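Gobelets réutilisables Donilia : ce qu'il en reste après un printemps de service

On nous demande souvent quels gobelets prendre pour une petite buvette, un goûter d'école ou une table de jardin. Les modèles en verre cassent, ceux en carton finissent à la poubelle au bout d'un quart d'heure, et les plastiques rigides bas de gamme se fendent dès qu'on les empile un peu fort. Le Donilia se place entre les deux derniers : un gobelet en plastique transparent, sans couleur ni décor, vendu par lots de huit dans un manchon en carton.

J'en ai commandé deux lots en mai chez Cornine, un revendeur qui fournit surtout des associations. Le colis est arrivé complet, sans éclat ni rayure. Les gobelets étaient emboîtés les uns dans les autres et se séparaient sans effort, ce qui n'est pas le cas de tous les modèles de cette forme. Avec les Ashby que j'utilisais avant, il fallait tourner en tirant, et j'en ai fendu plus d'un comme ça.

La forme est classique : un bord large et rond, un corps qui se resserre vers le bas. On le prend bien en main, même avec les doigts mouillés. Posé sur une table lisse, il ne glisse pas quand on le remplit. Vide, en revanche, il est léger, et un coup de vent suffit à le coucher. Dehors, je les laisse donc empilés jusqu'au moment de servir. 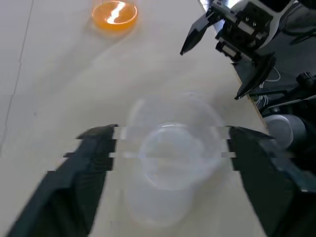

Siwan Wynne
Rédactrice, rubrique Arts de la table

La paroi n'a pas la limpidité du verre. Elle tire sur le dépoli, un peu laiteuse, et elle accroche la lumière en reflets blancs. Avec de l'eau ou une citronnade, cela ne gêne pas. Avec un vin rouge, la couleur paraît plus terne que dans un verre à pied. Sur une table claire, un gobelet vide se remarque peu - j'en ai oublié deux en débarrassant.

Le bord mérite un mot. Il est assez doux pour qu'on boive sans y penser, et je n'ai pas senti l'arête que laissent parfois les plastiques moulés. Mon collègue Fletcher Cosgrove, qui a emporté un lot chez lui, le trouve trop large pour de jeunes enfants. Les siens en renversent une partie sur le menton. Je le suis sur ce point : pour des petits, un gobelet plus étroit convient mieux.

Côté lavage, le fabricant annonce une tenue au lave-vaisselle, panier du haut. J'ai suivi la consigne pour un lot et lavé l'autre à la main avec une éponge douce. Après neuf passages en machine, les gobelets n'ont pas bougé de forme. Ils sont un peu plus voilés que ceux lavés à la main, mais il faut les mettre côte à côte pour le voir. Le séchage reste le point faible : l'eau stagne sous le fond et coule dès qu'on retourne le gobelet. Un torchon règle l'affaire. Il vaut mieux le passer avant d'empiler, sans quoi la pile prend une odeur de renfermé.

Je ne les conseille pas pour le café. Le plastique supporte un thé tiède, mais la paroi est mince et chauffe vite sous les doigts. Pour les boissons chaudes, la gamme Culto, à double paroi, fait mieux le travail, à un prix plus élevé et avec un encombrement bien supérieur dans le placard.

Pour une grosse commande, Cornine propose un carton de 137 pièces - chiffre curieux, qui ne correspond à aucun multiple du lot. Renseignement pris, c'est ce que contient le carton une fois rempli. Les gobelets y sont rangés sans manchon et il faut prévoir une caisse à couvercle pour le stockage.

Points positifs : empilage facile, bord agréable, bonne tenue en machine.
Points négatifs : léger au vent, fond qui retient l'eau, déconseillé pour le chaud.

J'en reprendrai un lot avant l'été, pour remplacer ceux que Fletcher a gardés.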